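Notes for the second half of the module. Read them before the seminar, and bring the Kuklow ruling with you, all of it, not the headnote.

# Pre-trial release: what the numbers will and won't carry

Last time we got as far as the idea that bail exists to bring people back to court. Most of you wrote that down as if it were settled. It is the official purpose. Whether it is what a bench is doing on a busy morning is a separate matter, and much of the reading skates over the gap.

Keep these apart in your notes:

- **Unconditional release.** The accused goes home and is told when to return.
- **Conditional release.** Curfew, reporting, surrender of a passport, a ban on contacting someone.
- **Money bail.** A sum is paid or pledged, and lost if the person doesn't turn up.
- **Remand.** The person stays in custody until trial.

Textbooks set these out as a ladder, with each rung stricter than the last. I'm not convinced. A reporting condition twice a day, for someone with a night job and no car, may be harder to live with than a modest sum handed over once. The ladder tells you how the drafters saw it.
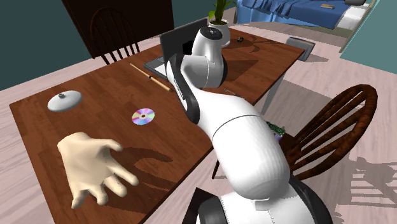 The usual defence of money bail is that people with something to lose come back. It sounds right, which is a good reason to look hard at it. If the money is the accused's own, there may be something in it. If an aunt has pledged her house, the threat falls on the aunt, and we are relying on family feeling. If a bondsman has put up the sum for a fee that is never returned, the accused has already lost the fee whichever way things go. What, then, is the money doing? Write a paragraph on this before the seminar.

## The Culthorpe study

Mareike Reuter followed 1,627 cases through the Culthorpe courts and compared those released on money bail with those released on conditions alone. You'll find it quoted as showing that money bail "improves attendance by 29 per cent". Please don't quote it that way. Three things to check when you read it:

1. How were people sorted into the two groups? A magistrate chose. The magistrate had read the file. So the groups were different before any money changed hands.
2. What counts as missing court? Reuter counts every missed date. Someone who went to the wrong building and arrived at two in the afternoon is in the same column as someone who left the country.
3. What happened to those who were offered money bail and couldn't pay? They stayed in custody, so they attended every hearing. Look at table 3 and work out which column they ended up in. I have read it several times and I'm still not sure.

Reuter is careful about most of this in her own discussion section. The people who cite her are much less so. 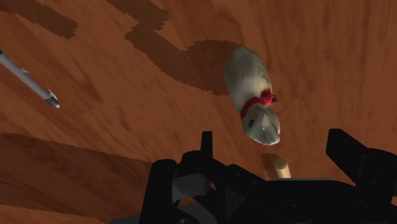
Kerstin Kasten's reply is shorter and angrier. Her main point is that reminders, a letter and then a phone call, were never tested against money. She is right that they weren't. She then writes as though the test had been run and reminders had won, and that part you should mark in the margin. An absent result doesn't count for either side.

## Haberkorn and the fixed schedule

A schedule sets a standard sum for each offence. Supporters say it treats like cases alike. It treats like *charges* alike, and the charge at that stage is whatever an officer wrote down. In *Haberkorn* the defence argued that a fixed sum with no inquiry into means amounts to detention for the poor and a fee for everyone else. The court agreed in part, then sent the matter back without saying how deep the inquiry should go. *Kuklow* was supposed to fill the hole. Read paragraphs on "reasonable inquiry" and ask yourself whether a duty solicitor could do anything with them at nine in the morning.

The Clellell scoring tool comes up in the same reading. It turns past record, address and age into a score. Its makers call it neutral. Past record depends partly on where police patrol, so I'd want to see a good deal more before using that word.
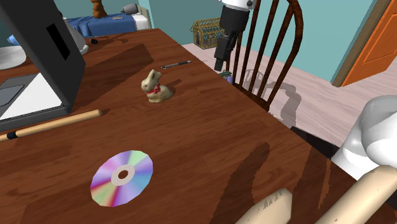 ## For the seminar

- Your paragraph on what the money is doing.
- One sentence from Reuter that supports the 29 per cent claim, and one that weakens it.
- A view on whether *Kuklow* changed anything in practice. "It raised awareness" will not be accepted.
- Essay titles go up in April. Anyone wanting to write on Clellell should see me first, as the published material is thin and most of it comes from the seller.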